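Meltby Shared Workshop
Member Build Inspection Checklist, powered equipment
Build: two-arm folding cell ("Anness")
Builder: Sunil Herath
Inspected by: Piyumi Haque
Second pair of eyes: Filippos Liapis
Date: 1 June 2021
Result: Pass with actions. See end.

Marks used: OK / FIX / NOTE. A FIX must be closed before the build runs with its owner out of arm's reach. A NOTE is me having an opinion.

SECTION 1. Frame and mounting

1.1 Arm bases bolted to the rail, no rocking. OK
Leaned on both. Filippos leaned on both harder, unasked.

1.2 Rail and uprights square, no open ends at hand height. FIX
One cut end on the front rail still has its burr. I found it with my thumb. Cap or file.

1.3 Enclosure stays put when an arm stops suddenly. OK
Stopped it from full speed in both directions. The bench moved slightly. The enclosure did not.

1.4 Linings fixed flat, nothing for a gripper to catch. OK
The strawberry wallpaper is stuck down properly, which is more than I can say for the wall in my hallway. Sunil says it gives the cameras something to look at. It certainly gave me something to look at.

SECTION 2. Power and electronics

2.1 Supply fused and labeled. OK
Label reads "ARMS" in marker. Acceptable. Legible, even.

2.2 Emergency stop within reach of the operator. OK
Pressed it 6 times at different points in a fold. Both arms quit every time.

2.3 Boards covered or out of the way of fingers, drinks and screws. FIX
The grey panel under the rail is vented and fine. The boards beside it are bare, and this is a workshop where people put coffee down on whatever is flat. Print a cover.

2.4 Low-voltage wiring tied and strain-relieved. FIX
Thin wires near the middle are bundled, but the bundle isn't anchored to anything. One good tug and Sunil spends his evening with a wiring diagram he has admitted he never drew.
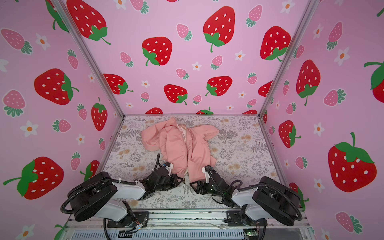

Item 2.3: bare boards below the rail. Test load is the pink padded garment.

SECTION 3. Arms and grippers

3.1 Travel limits set in software and tested. OK
Limits hold at all four sides. Ran 40 cycles without a wall strike.

3.2 Arms cannot hit each other. NOTE
They can get extremely close. The software keeps a gap between the grippers, and the gap held for every cycle I watched, but I'd like it wider. Sunil says a wider gap means worse folds. I say a gripper costs more than a crease. We have agreed to disagree until one of them breaks.

3.3 Grip force limited. OK
Rohani Manurung volunteered a finger for this in April and reported "rude, but not painful." I repeated it with a carrot. Same conclusion, fewer forms.

3.4 Cable conduit clear of joints through full travel. FIX
The black corrugated conduit loops wide on both sides. No rubbing yet. Add a clip at the wrist so the loop can't drift into the work. 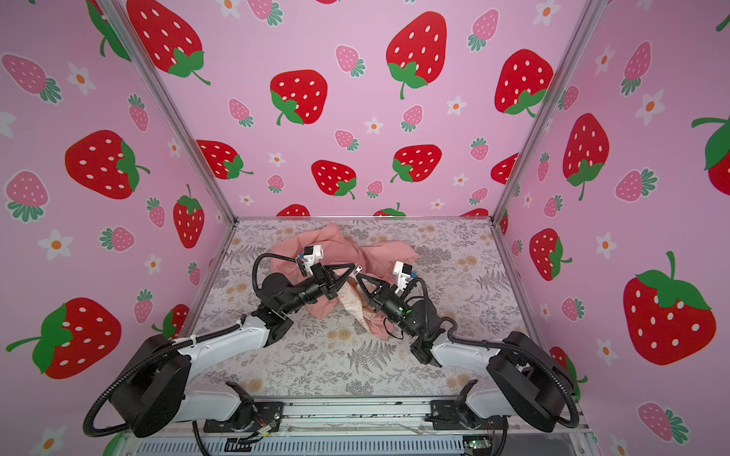 Item 3.2: grippers nearly touching over the cloth.

SECTION 4. Materials in the cell

4.1 Only soft goods while under test. OK
Anything padded, anything cotton. No belts, no hangers, and no repeat of Sunil Ranasinghe's wool hat (a different Sunil, same shelf in the fridge, endless confusion).

4.2 Zippers and pulls closed or turned away from the grippers. FIX
My main complaint. A finger that slides into an open zipper has a hook's worth of fabric around it, and the arm doesn't know that. It will keep pulling until the current limit trips. Close zippers before loading. If the test needs one open, keep a hand on the stop and do it at the slow setting.

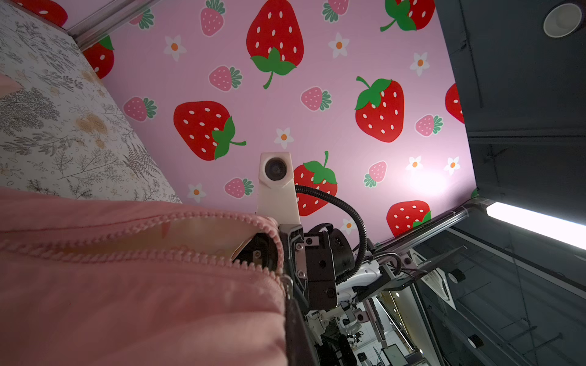
The current limit is set low enough that I don't expect torn cloth, but I don't want "expect" doing all the work. Put a line about zippers on the card taped to the bench.

4.3 Base fabric tight. NOTE
The fern print is very nice. It also creeps when something is dragged over it. Clips, please.

SECTION 5. People

5.1 Operator card posted. OK
It has 27 steps. Step 11 is "breathe." Shorten it.

5.2 Log kept. OK
Run 186 at time of inspection. Entries are brief ("no", "no", "almost", "no") but they are all there.

5.3 Long hair, lanyards and hoodie strings kept back. FIX
Filippos, this is you.

ACTIONS BEFORE NEXT RUN
1.2 burr: Sunil H.
2.3 board cover: Sunil H., printer is booked under Bolavard so talk to them
2.4 anchor wire bundle: Sunil H.
3.4 wrist clips: Rohani has a bag of them
4.2 zipper line on card: Piyumi, as I'm the one who cares
5.3 hoodie: Filippos

COMMENTS FROM BUILDER
Agree with all except 3.2. Step 11 stays. — S.H.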